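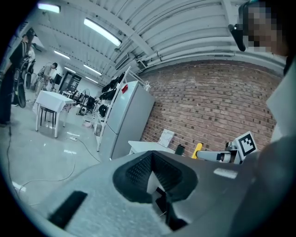 Open day, April – bay notes

Writing this up before I forget. Doors 9:30, last group out a bit after 4. Visitors from Imosska in the morning, mixed crowd after lunch (two school groups, the Cerkum people, some walk-ins off the Conau list). Everybody who wanted a turn with the hand-held grippers got one, I think. Line got long after lunch.

Setup

Floor plan same as the dry run. Demo table out in the open floor so people can stand on all sides. Did the pick and place talk first, then hands on, then the replay on the bench arm. Next time hands on FIRST. They stop listening once they see the grippers.

Headset straps: set them before the group walks in. Lost a good five minutes per group fiddling with the back dial. Kids need the small pads, which were in the wrong drawer all morning.

Cables. Still running power over the floor. Taped what I could but the tape doesn't love the polished concrete, it was lifting by noon. Want a proper drop from the ceiling before we do this again. Put in the request twice already – will put it in again.

Hands on

Task was simple: pick up a foam block, drop it in the tray, go back to start pose. Two people at a time, facing each other. Works fine if they don't cross over. When they cross, the markers get covered and tracking drops for a second or so, then jumps. Saw it on the screen at least once every group.

Things people did that we didn't plan for:
- squeezed way too hard. Finger pads took a beating, checked them after and one is starting to peel at the tip
- held the gripper upside down (fixed it by handing it over already the right way up, should of thought of that sooner)
- walked off with it to show a friend. Tether it? Or just stand closer
- moved very fast. Anything fast is useless for replay, told them "pretend it's full of soup" and that worked

Log says 1,128 grasps for the day. Haven't gone through them yet. Some are junk for sure, people clicking open and shut in the air. Filter on block contact first, then look at what's left by eye.

Replay

Bench arm ran the Espinoza routine. Out of the first 100 replays 23 needed a hand on the stop button or a reset. Most of those are the tray being nudged by visitors, so the recorded drop point is off. Screw the tray down. Not worth any software fix.

Also the arm paused at the top of the lift on a few runs, maybe half a second. Same thing we saw in the dry run. Didn't chase it with people standing there. Check the joint limits in the config, somebody may have left the slow profile on.

Questions we got a lot

How much does it weigh – had no good number, weigh one with the battery in and write it on the card.
Can it pick up an egg. Tried with a plastic one, fine. Not doing a real one over the cables.
Does it learn while you're holding it. No, it records, training is later. Need a better short answer for this, I rambled every time.
Is it for sale. No.

Imosska asked about softer pads and wet parts. Told them we haven't tested wet, which is true. They want the clip of the two person run, send by end of month.

Handouts: printed 200, ran out before the last group. Print more. Also the diagram on the back is the old finger shape, fix before reprinting.

Noise – too loud in there with the fan on. Could not hear the back row. Fan off during the talk, on between groups.

To do
- swap peeling pad, check the other set
- charge all batterys, two came back nearly flat
- screw down tray
- small headset pads in the top drawer, label it
- copy the day's logs off the laptop before anyone wipes it
- ceiling drop request, third try
- clip to Imosska
- weigh gripper

Stools back under the tables, floor not swept yet. Doing that tomorrow morning before the bench arm goes back on.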